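Reading the letters of a poet who did not want them read

I have been away from this blog since January. Part of the reason is work, and part of it is that I was reading one book very slowly. It is the collected letters of Kaede Ishida, the poet, and before I opened it I already knew that I was maybe doing something she would not like.

For those who don't know her: she published 3 small collections in her life, all with a local press, and then she stopped. She moved back to her mother's town and taught at a school there. When she died, her papers went to her niece, Miyuki Amano, together with a short note. The note asked for the letters to be burned. The niece kept them in a closet for 28 years, and then she gave them to an editor, Riku Nishimura. Now we have the book.

There was a dispute, of course. Some of the poet's old students wrote an open letter against the publication. They said that a wish is a wish, and that it doesn't become weaker when the person is dead. The editor answered in a magazine, and I found his answer polite but a little cold. He wrote that the note has no date and no signature, and that the poet had many years to burn the letters with her own hands if she wanted to. I understand the argument. I still felt uncomfortable when I paid for the book.

My friend Tsz-kin Tai, who reads much more poetry than I do, told me to read it and decide after. So this is what I did.

The first part is dull, I must say. There is a lot about trains, money and a coat which was sent to the wrong address. Many letters are to Kanako Sasaki, who was her classmate and later a translator, and in the beginning they write to each other like two people who want to sound older than they are. I almost gave up in this part. I put the book on the kitchen shelf and it stayed there for maybe 2 months, next to the rice.

Then I came to the letters from the years when she was writing her second collection, and I could not put it down. She sends the same poem to Sasaki again and again, and each time a few words are different. One time she changes "river" to "water," then back to "river," then she takes out the whole line and apologizes for wasting the stamp. In the printed poem there is no river and no water. I have known this poem since I was a student, and I always felt there was something wet and cold in it, but I could not say where it came from. Now I know, and I am not sure if I am happy to know. It is a little like meeting the parents of a person you love.
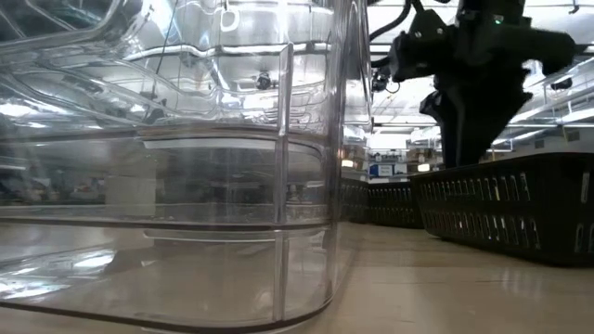 Clear plastic bin, black slotted baskets, robot arm

I wanted to compare the letters with the versions she published in magazines, so I went to the city library and asked for the old issues of Irnument. It was a small literary magazine and she was in it from time to time before her first book. The librarian was very kind and let me sit with them the whole afternoon. The paper has become brown, and the print is so small that I needed to take off my glasses and hold the page near my face.

The poem about the river is there, in a version which is not in the letters and not in the book. It is longer. It has a second half in which the speaker talks to a brother, and the brother does not answer. I don't know if the poet had a brother. The editor's notes say nothing about it, and this surprised me, because his notes on other things are so complete. He gives half a page to a teahouse which was closed before the war. Perhaps he didn't want to guess. Or he guessed and decided to leave this one thing for her.

I thought about this on the bus home. People who argue about the burned or not burned letters always talk as if there is one big secret, and we either open it or leave it closed. In this book I could not find one big secret. There are many small things, and most of them are about commas. She was worried about commas in the way other people worry about their health. When a printer added one by mistake she was angry for 3 letters.

The late letters are short. She writes about her pupils, about the roof, about a cat from next door. Sasaki asks several times if she is writing, and she answers every time with the weather. The last letter in the book is a thank you for some pears. I read it standing up, I don't know why, and then I sat down and read it again.

So, was it right to publish? I told Tsz-kin that I would decide, and I have not. If my own sister found my letters I would want her to burn them, and I would want her not to look first. But I also know that I will read the second collection differently now, and that I will read it more often. I can't make these two things agree with each other.

About the translation, since two of you asked by email: a few of the letters were done into English for the anthology from Oosthuizen, and they are good, but the tone is more formal than it should be. She was funny, especially when she was tired, and it doesn't come through. I hope somebody will translate the full book. If you read only one, take the long letter about the printer.

Next I want to write about the essays I bought in spring, which I have not opened yet. They are still in the bag.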